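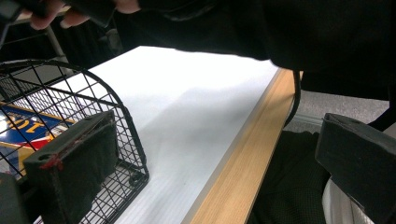 Baskets, bags and the white table

June is always when I lose patience with my own entryway, and this year it got so bad that I dragged everything that holds other things (baskets, totes, the crate by the radiator) over to the white table and made myself deal with it. It took most of a morning and I enjoyed it far more than I expected to!

Several of you wrote in after the last newsletter asking what I think of wire mesh baskets, so let me start there. I'm a fan, with complaints. The black mesh ones are the best thing I know for snacks and packets, mainly because you can see the color of a package through the wire and go straight for it. My kids will never read a label but they will spot a red and blue bag from across the kitchen. A handle matters more than you'd think, too. I had a basket without one for years and I was forever carrying it pressed against my stomach like a pumpkin.

The complaint is dust. Fine mesh catches it in every single little square, and wiping does nothing except push it through to the other side. What works for me is a dry paintbrush first, the cheap two-inch kind, then a quick rinse in the tub and a long stand on a towel. Don't skip the drying. I once put a damp basket straight back on a shelf in the Nurnmont house and it left a rust mark that was still there when we moved out.

Small feet are worth looking for as well, if you plan to keep a basket on a table or a painted shelf. Flat-bottomed wire drags, and it scratches. If yours has no feet, the stick-on felt dots from the hardware store do fine – I buy the De Graaf ones because they come in black and the glue holds up.

Now, sorting. I know there are people who lay everything out by category on the floor. I can't do it, I get bored and start reading the backs of packages. So I do one basket at a time, tip it out, put back only what belongs, and whatever is left goes in a bag for some other room. The bag has to be emptied before lunch or it becomes a permanent bag, and I already have two of those in the hall closet.

The big discovery was at the bottom of the crate: 191 grocery coupons, all expired, some of them from the old store in Orkness. I counted them out of spite. They have gone in the recycling, along with a Mellstead catalog I had apparently saved for a lamp I no longer like.

Next time I want to get into drawers, and in particular that shallow one under the microwave that everybody seems to have. If you've found a divider that stays put when the drawer slams, please write and tell me what it is. I've tried two and they both ended up in a heap at the back. And if you have mesh baskets you've stopped using, the swap shelf by the side door has room on the lower level, so bring them along (brushed out first, please).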